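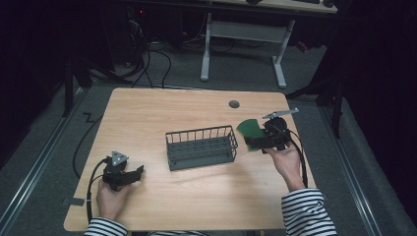
The desk with the mesh basket on it, cable hole at the back, and the cables on the floor

How do I stop a desk basket turning into a dump, and will it mark the top?

Posted by Solveig Lunde in Home and Workroom > Desks and storage
August 2022

Hello all, first proper post after a long time of just reading. I've got a desk in our shared workroom with a light wood-grain top and rounded corners, a Gorkard one that I bought from someone in Tekonville who was moving. I love it and I'm a bit precious about it. The trouble is the basket. It's the dark grey wire one in the photo, open at the top, with the thin upright bars and a solid bottom. I got it so that small stuff would have somewhere to go at the end of the day, and for a week it was brilliant. Then it filled up, and now it's where things go to be forgotten (I found a birthday card in it from June, stamped and everything, never posted - sorry, Auntie).

So my first bit is really about habits. What do you lot keep in a basket like this, and what do you ban? I have a lot of flat bits, such as the green one in the photo, and they're the worst. If I lay them down they cover everything underneath and if I stand them up they slide down the bars and end up lying down anyway. I've thought about getting a second basket just for flat things but I can see that going the same way as the first.

The next bit is the top itself. The basket lives in the middle of the desk more or less, and I shove it about all day without lifting it. There aren't any scratches I can see yet. The last desk I had ended up with a sort of grey bruise where a metal letter tray had been, and I never got it out. Should I be putting something under it? I don't want a big leather desk pad, I like seeing the wood pattern.

While I'm here, there's also a little strip of grey tape stuck down near the front edge on the left. It's been on for ages and I've been scared to pull it up in case the surface comes with it. Any tips?

And yes, the cables. The desk has a round hole at the back, right of the middle, and at the moment nothing goes through it at all. There's a black cable wandering along the floor on the left, and then the great tangle over by the dark equipment behind. The other desk, the one with the white legs, isn't mine so I can only nag. But I'd like my side to be decent. The carpet is grey, so black cables show up horribly, and hoovering is a nightmare. I've got as far as buying a packet of ties from Robichaud and putting them in the basket. Which tells you everything.

Thanks in advance! I'm not after anything expensive and I can't drill, we rent.

gorse_and_gravel

Hi Solveig, welcome! I have strong feelings about desk baskets so settle in, I'm going to go through it in the order you asked.

The basket fills up because it's in the middle. I did the very same thing for over 15 years, in one job after another, and I always blamed the basket. If it's sitting in front of you then it's the nearest place to drop whatever is in your hand, and you drop it there. Push it to the back corner, the one furthest from the hand you write with, so that you have to stretch a bit. You'll be amazed how many things you then take to their proper home instead, because stretching and standing up are nearly the same amount of bother.

Next, give it a job. Mine is "things I am using this week that have no drawer". That's it. Post doesn't go in, receipts don't go in, and cups definitely don't go in (my other half, I'm looking at you). At the end of the week I tip the whole lot out on the desk and put back only what I've touched. It takes me less time than boiling the kettle. Tipping it out is the important part, by the way. If you just rummage about in it, the stuff at the bottom stays at the bottom, and that's how you end up with birthday cards.

For the flat pieces, stop trying to make them stand up in an open basket. They haven't got anything to lean on. What worked for me was a divider cut out of a cereal box. Measure the inside of the basket the short way, cut a strip of card to that width, and fold the two ends over so it grips between the bars. I made mine 7 cm in from the end, and that gives you a slot where the flat things stay upright and the rest of the basket is left for lumpy things. If the first one goes soft, make another, it's a cereal box. I've since swapped mine for a bit of thin plastic from an old ring binder and it looks almost respectable. If your pieces are curved, like the green one seems to be, put them all in facing the same way and they'll nest. Mixed up, they take twice the room and fight each other.

Under the basket: felt. The self-adhesive sort that you cut to shape, they sell it for chair legs. Turn the basket over, give the bottom a wipe and let it dry properly, then put a pad at each corner. Yours has a solid bottom so there's plenty to stick to, some of the wire ones are a pain for that. Check them now and again for grit. A felt pad with a bit of grit in it is basically sandpaper, and I speak as someone who found out. And try to lift it when you move it! I know. I don't either.

The tape I would do with a hairdryer on low. Warm it for a bit, pick up a corner with your fingernail and pull it back flat along itself, slowly, not straight up. If it's sticky afterwards, a drop of cooking oil on a bit of kitchen roll, leave it a few minutes, wipe, then washing-up liquid on a damp cloth. Try the oil somewhere hidden first. If the surface starts lifting along with the tape then stop and leave it be, a strip of grey tape is a lot nicer to look at than a bald patch.

Let us know how you get on, and post the card.

Nosamen

get a smaller basket. cant fill what you havent got. i have 2 little ones and theyre always full too mind

PatInTheAttic

I'll leave the basket to gorse, who has clearly been waiting for somebody to ask, and do cables, which are my thing.

First of all, use the hole! It's sitting there doing nothing. The mistake people make is to feed one cable down it, see that it still hangs in a big loop underneath, and decide the hole is no good. The hole only gets the cable off the top. You need something underneath to catch it. You can't drill, so look for a stick-on cable tray or a row of stick-on hooks along the underside at the back. I'd go for hooks to start with, they're cheap and if you put one in the wrong place you haven't ruined your day. Clean the underside first. People never clean the underside of a desk and then they write angry reviews about the glue.

Here's how I'd go about it, and set aside a proper afternoon, don't do it in your lunch break like I did.

Unplug everything on your side and pull it all out on to the carpet. Label both ends before you do anything else. Masking tape and a pen will do, you don't need a machine for it.

Work out which cables have to come up on the desk and which only ended up there. It's usually fewer than you'd think. Anything that gets moved about while you're using it wants to be left with plenty of slack, and I'd let those come over the side edge instead of through the hole, or you'll be tugging at them all day. The ones that never move can go down the hole and get tied up short.

Take the one on the floor along the left and run it tight in against something. A cable across open carpet will catch a foot sooner or later. If it has to cross a bit where people walk, get one of those cable covers with the hook backing that grips carpet. They come in grey. Mine has been down since we moved in and I've stopped seeing it, and the hoover goes straight over.

Then the ties. Are the Robichaud ones the kind you pull tight and have to cut off? If so I'd put them back in the cupboard and get the fabric wrap kind. You will need to undo it all again, I promise you, and snipping a plastic tie that's snug against a cable is how I killed a perfectly good charger. I use seven of the fabric ones on my whole desk and I could get away with fewer.

As for the tangle at the back, do yours and say nothing. When I tidied my half of our spare room my brother held out for a month, then asked to borrow my hooks. Nagging never did a thing.

One small point on the tape: before you peel it, are you sure it isn't there on purpose? I once spent ages scraping off a bit of tape at work and it was marking where the stand was supposed to go. Got told off. Worth asking around if you share the room.

Solveig Lunde

Oh these are great, thank you! I'd never thought about the middle being the problem. I've put the basket up in the back corner and I've already caught myself reaching for the empty spot. The cereal box divider is in (porridge, in my case) and the flat ones are staying put so far, all facing the same way. The felt is on my shopping list.

Pat, they're the pull-tight plastic ones, so back they go. I've asked about the tape and so far I've had one shrug, so I'm leaving it until the others are back from their holidays. I'm doing the cables at the weekend if I can get the room to myself.

Nosamen, I did laugh. Card is posted.

gorse_and_gravel

Porridge box is a good choice, the card's thicker. Tip the basket out at the end of the week, don't forget!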